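Textiles & Laundry > Care and Storage > Interviews

Folding denim on a bed: a linen room supervisor on hems, seams and surface height

14 shares | 6 comments

The supervisor of the linen room at Princombe, a residential hall with 138 beds, has handled other people's clothes for most of her working life. She asked to be identified by her job only. The hall sends its bulk wash to Nendard, a contract laundry, and takes back the folded work itself, mostly on beds in the residents' own rooms.

"A table is better for shirts," she said. "For jeans I prefer a bed. The cover holds the cloth. On a laminate top the legs slide apart while you are lining up the seams, and you do it twice."

Her method starts with the jeans laid flat, waistband toward the pillow and both legs straight. She closes the zipper and the button first. The front pockets are pushed down from the inside, as a bunched pocket bag leaves a lump that shows through every later fold. One leg is then laid over the other so that the two inner seams meet.

"Seam to seam, never edge to edge," she said. "The edge moves depending on how the pair was dried. The seam was put there by a machine and it stays where it is."

She takes hold of the hem next. It is carried up to a point just under the back pocket, and the remaining length is folded once or twice more, depending on the depth of the shelf. Princombe's shelves take two folds. The finished packet stands on its own if the cloth is of medium weight or heavier. Light stretch denim does not stand, and she stores it lying down.

Frayed hems need a change in the grip. A finished hem can be pinched anywhere along its width. A frayed one has to be held above the loose threads, in cloth that still has its full weave, or the pull goes straight into the fringe and lengthens it. 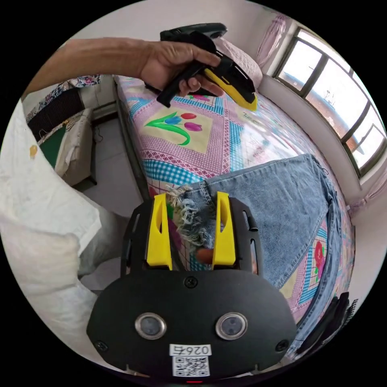
Light-blue jeans laid flat on a patterned bedspread, with the frayed hem gripped.

The supervisor does not trim a frayed hem unless the resident asks. Where the fraying was part of the original design, there is usually a line of stitching a short way up that stops it from travelling. Where there is no such line, she recommends one row of straight machine stitching in a matching thread, set just above the last sound weft thread.

"Trim first and you lose your guide," she said. "Stitch, then trim if you must, then wash it once and look at it again."

Asked about washing, she was brief. Jeans go in inside out, in cold water, with nothing that has hooks or open zippers. Pairs with fraying go in a mesh bag. The hall uses bags made by Heda in two sizes, and the larger one takes a single adult pair without crushing it. Loose threads collected from the filter in August came mostly from hems, in her estimate, and she has kept the bags in use since then.

The choice of bed cover also matters to her. Quilted covers and deep pile are poor surfaces, as the cloth sinks at the stitch lines and the fold picks up the same ridges. A flat bedspread, pulled tight, works well. She likes a printed pattern with straight bands or checks in it.

"You have your ruler right there," she said. "Put the outer seam along a band and you can see at once if the leg has twisted."

Twisted legs are common in older pairs and cannot be folded out. She lines up the inner seams from the crotch to the knee and lets the lower leg fall where it wants to. Forcing the hem square puts a diagonal crease across the shin.

Bed height is her one complaint about the building. The frames, supplied by Mangubat when the hall was refitted, are low enough that a full session means a good deal of bending. She works from the side, with one knee on the floor, and moves the pillow up against the wall before she starts. She keeps the stack on a chair.

The linen room logged 3780 folded items last term, of which 400 were jeans. Every pair is checked at the knee, the inner thigh and the hem before it is folded, and anything that needs a repair goes into a separate bag with a paper tag. The tag gives the room number and the place on the garment, nothing else.

"If I write 'small hole,' the sewing room looks for a small hole," she said. "If I write 'left hem,' they look at the left hem."

Filed under: Denim, Folding, Mending Basics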